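Havdale reports slow progress on kitchen chores

August 6, 2019 – Havdale has published results from its household handling trials, in which two-jaw grippers are tested on ordinary kitchen items. Over 24 sessions the system attempted 460 pick-and-place tasks and completed 200 without a person stepping in.

Plates and boxes gave little trouble. Long-handled utensils were the weak point, as they tend to rotate in the jaws when held off center.

"A drawer of spoons is still harder than a pallet," said Ludger Schmieder, who leads the trials.
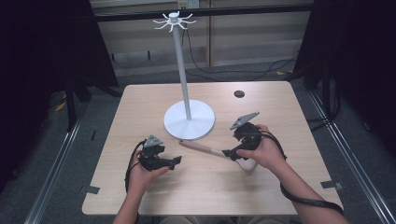 Hanging items on a stand or hook remains at the hand-guided stage – no unattended runs are planned before October. Estier will supply revised jaw pads for that round.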